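Voko to open regional office in Pivville as town's business partnership enters its fifth year

The Pivville Business Partnership is delighted to share that Voko, a maker of small pumps and valves, has chosen Pivville for its new regional office and assembly shop. The company expects to hire 56 people over the coming year, most of them from Pivville and the neighboring town of Nisbet, and it will take over the long brick building on Kilemeo Road that used to house the seed warehouse.

For those of us who have driven past that building every morning and wondered when somebody would turn the lights back on, this is very happy news indeed. The partnership first showed the place to Voko on a rainy afternoon last spring, and the talks that followed took in everything from loading docks and bus times to whether the upstairs windows could be made to open again (they can, with some patience).

"We have been talking with Voko for a good long while, and I don't mind telling you that I kept my fingers crossed through most of it," said Ffion Wogan, director of the partnership. "They asked sensible questions about schools and rents and how people get to work, and our members were generous with their time in answering them. I am so pleased for the town, and I am especially pleased for the families in Nisbet who have been making that long drive to the coast for work."

The first jobs to be advertised will be in assembly, shipping and the front office, with a handful of apprenticeships to follow once the shop floor is up and running. Applicants do not need to have worked with pumps before. Voko will train new hires on site, and the partnership will hold evening sessions for anyone who would like help with an application or who simply hasn't written one in years and would be glad of some company while they do it.

Work on the building includes a new roof over the loading bay, about 4,000 square feet of assembly space, and offices on the upper floor. Parking for 60 cars will be laid out behind the building, with the entrance moved to the Nisbet side so that trucks no longer have to turn across the school crossing - a change many parents have asked for over the years.

The partnership would also like to thank the landowners, the town council and the many local firms that opened their doors to the Voko team during its visits. Several of those firms will be bidding for fitting-out work, and a list of the packages available, from electrical work to flooring, can be picked up at the partnership's front desk.

Members and neighbors are warmly invited to an open house at the partnership's office at 5 p.m. on the evening the job listings go up. Coffee and sandwiches will be served, and staff from Voko will be there to chat.

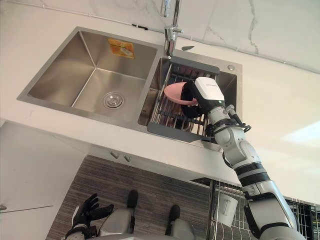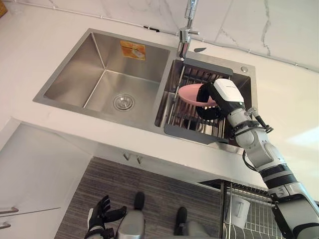
Double sink with chrome faucet, both pictures

PIVVILLE, November - Notice of the open house will be posted on the partnership's website and in the window of the front office. Companies wishing to be considered for fitting-out work should ask for Ffion Wogan at the front desk.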